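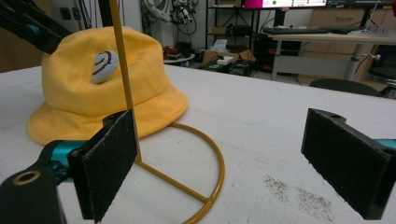
Page last modified: April, 16:40

Figure 1. The hat task, seen from the camera of the hand-held gripper. The upright of the metal stand lies between the hat and the fingers.

4. Task design and data collection by the student teams

4.1 Setting

The work reported in this section was done within the Carnovar project module, a one-term course at the Soludthorpe site in which second-year students plan, record and assess a single manipulation task from start to finish. Teams were asked to choose an object that changes shape when gripped and a fixed object on which it has to be placed. Rigid pairs, such as a cup and a saucer, had been used in the previous year and were ruled out.

The team whose task is discussed here chose a soft bucket hat and a metal stand (Figure 1). The task was defined as follows: starting from a hat lying freely on the table, grip it, lift it clear of the surface and hang it on the stand without moving the base. A trial was counted as complete only if the hat stayed in place for 6 seconds after release.

4.2 Recording procedure

Demonstrations were recorded with the Rovik hand-held gripper, which carries its own camera. Each of the 11 students in the module recorded in turn, after a practice period that was not kept. The order of students was drawn by lot. In total 60 demonstrations were made of the hat task.

The starting position of the hat was changed between demonstrations, the stand being left where it was for the whole of a student's turn. Students were told to approach at whatever speed they found comfortable but to keep both fingers in view until contact. No instruction was given on which part of the hat to grip. This was a deliberate choice -- we wanted to see whether a common habit would form without guidance -- and it made the later labelling harder than expected.

4.3 Selection of usable demonstrations

Two students not involved in the recording checked every demonstration against the rule in 4.1. A demonstration was dropped if the stand was pushed, if the hat was gripped more than once, or if tracking of the gripper was lost. After this check 39 demonstrations remained. Most of the losses came from the first and second rules. Where the two checkers disagreed, the demonstration was dropped as well.

4.4 Occlusion by the stand

The view in Figure 1 shows a difficulty that the task definition did not foresee. With the hat behind the stand, the narrow upright passes in front of the crown and the left finger pad overlaps its lower part. The gap between the fingers is wide, but it takes in the curved base of the stand and bare tabletop, with the hat set further back. A straight approach from such a view would bring the fingers to the stand first.

Students dealt with this in different ways. Some moved the gripper round the upright at table height; others rose above the stand and came down on the crown. Both kinds of path are present in the retained set and both were treated as correct. A policy trained on the mixture tended to hesitate between them, and in the worst case it followed the average of the two and touched the rod.

A second difficulty concerns the backdrop. The recordings were made in the shared laboratory, and the camera takes in shelving, boxes, desks and a lit monitor as well as the table. We did not mask these areas. The Ledesma labelling tool, used for marking the moments of contact and release, works on the full picture, and masking would have meant a further processing step for which the term left no time.

4.5 Remarks on the teaching side

The written reports suggest that students learned more from the dropped demonstrations than from the retained ones. Several proposed that the stand should be moved to the far side of the hat for half of the recordings, and one report gave a workable plan for splitting the set by direction of approach before training. The split has been adopted for the next run of the module; results for the two halves are given separately in Section 5.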